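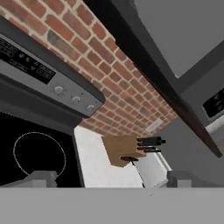

最終更新:8月 16時40分

工房ノート 8月 チャリティ手ぬぐいの試し刷り

前回の続き。子ども絵画教室の支援用に売る手ぬぐい、図柄は「魚と舟」に決まったので、今日は版と染料の組み合わせを見る。先に紙で刷り位置を確認してから布へ。

布はErsoyの晒を使用。届いた反物は糊がかなり残っていた。湯通しをして一晩干したものと、そのままのものを並べて刷った。そのままの布は染料が表面に乗るだけで、裏まで通らない。湯通しした布は輪郭がやや太るが、色は落ち着く。湯通しする方で進める。縮みは長手の方がきつく、裁断は湯通しのあと。先に切ったぶんは端切れ扱いにして、棚の下の箱に入れた。

染料はKavixの藍と、Omonの黄土。Kavixは缶の底に固まりができていたので漉し布を通した。漉したあとは問題なし。Omonの黄土は単体だと淡く、舟の帆の部分が布の地色に負ける。藍をほんの少し足すと沈むが、入れすぎると緑に寄る。配合は別紙に書いて缶の蓋に貼った。もう一度同じ色が出せるかは次回確認。

版は76メッシュを試した。魚の鱗の線が細いところでつながってしまう。原画は教室の子が太いクレヨンで描いたもので、線の途切れ方がよかったのに、刷ると普通の線に見える。粗い版で粘度を上げてみたが、今度はかすれが出た。もっと目の細かい版を注文するか、鱗の線だけ原画から起こし直すか。起こし直すと直した人の線になるので、できれば版を替えたい。版屋に納期を聞くこと。

スキージはSkotexの硬い方。角が丸くなってきていて、左端だけ染料が残る。研いだら直ったが、研ぎしろがあまりない。柔らかい方は舟のベタ面にはよく、線には向かない。柄を分けて刷るなら両方使うことになる。その場合は版合わせの印を布の耳に入れる。印が商品に残らないように、耳は三つ折りの内側へ。

刷った結果
・湯通し済み、藍のみ:良。見本にする。
・湯通し済み、藍と黄土の二色:帆が右へずれた。版台のねじが緩んでいた。締めて刷り直し、可。
・湯通しなし:不可。
・紙への刷り:値札と帯に使えそう。余った紙はこれに回す。

刷り直しも入れて今日は7枚。うち見本に回せるのは藍の1枚と、二色の刷り直しだけ。

定着は蒸しでやった。蒸し器の蓋の裏から水滴が落ちて、1枚に染みがついた。蓋に布を巻いてからは出ていない。次からは最初に巻く。蒸したあとの水洗いで藍が少し流れた。水が澄むまで洗うと、見た目で一段薄くなる。薄くなった色を仕上がりとして考えること。刷った直後の色で判断しない。

本番の枚数は52枚で考えている。教室の展示の日に受付で売る分と、遠方から予約をもらった分。予約の締め切りがまだなので多少動く。晒は足りる。藍はもう1缶いる。黄土は今ある分で間に合うはず。

帯の文面は下書きのみ。「売上は画材の購入と教室の部屋代にあてます」。前に作った絵はがきの帯では使い道を書かず、売り場で何度も聞かれた。今回は表に入れる。原画を描いた子の名前を載せるかどうかは教室側の返事待ち。載せない場合は学年だけにする案もある。

作業台について。長い方の台は刷りの間ずっと塞がるので、折りと帯かけは別の日に分ける。台の敷きフェルトは染料が染みて硬くなったところがある。本番前に張り替え。干し竿は6本出しておけば、間をあけて掛けられる。今日は詰めて掛けたため、隣の布に色が移ったものがあった。

次回
・細かい版の納期と値段
・配合の再現(缶の蓋のメモどおりに)
・洗ったあとの見本を乾かして、教室に1枚送る
・フェルト張り替え
・版台のねじ、予備を買う

追記。乾いた見本を明るいところで見たら、舟の下の方に細い筋が入っていた。版の目詰まりと思われる。版は洗剤につけて置いてある。明日の朝、最初にすすぐこと。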